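La Fundación Lo Presti abrirá en junio una nueva convocatoria de ayudas para pequeños talleres de vidrio y cerámica, según ha comunicado la entidad a los participantes de la edición anterior. El programa, dotado con 9 becas de **2.000 euros** cada una, se dirige a artesanos con actividad acreditada en la comarca de Grevel y en los municipios limítrofes.

La convocatoria mantiene las dos modalidades vigentes. La primera financia la reparación o sustitución de hornos; la segunda cubre gastos de formación de aprendices durante un máximo de 270 horas. Un mismo taller podrá concurrir a ambas, si bien solo percibirá una de las ayudas.

«El tejido artesanal de la zona necesita plazos previsibles más que importes elevados», señaló Ottavio Guerra, director de programas de la fundación, durante la presentación celebrada en la sede de la calle Wanden. Guerra indicó que las resoluciones se notificarán por escrito y que el pago se efectuará en un único libramiento.

La principal novedad afecta a la documentación. Los solicitantes ya no deberán aportar un proyecto técnico visado y bastará con una memoria breve, el presupuesto del proveedor y el justificante de alta en la actividad. Las piezas de muestra, hasta ahora obligatorias, pasan a ser opcionales.
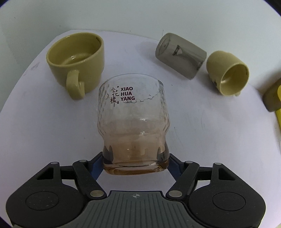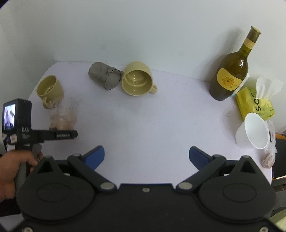 *Vaso de vidrio y taza de cerámica sobre mesa blanca.*

La evaluación corresponderá a una comisión presidida por la ceramista Melur Wuisan, que ya ejerció esa función en la edición precedente. Se valorarán la antigüedad del taller, la viabilidad del gasto y la contratación de personal en prácticas. Quienes resultaron beneficiarios el año pasado podrán presentarse de nuevo, aunque en la modalidad que no hubieran obtenido entonces.

Las bases completas pueden consultarse en las oficinas de la fundación y en el Centro Arkham, donde se atenderán consultas presenciales hasta las 2 de la tarde. Las solicitudes incompletas dispondrán de un plazo de subsanación, que se comunicará a cada interesado.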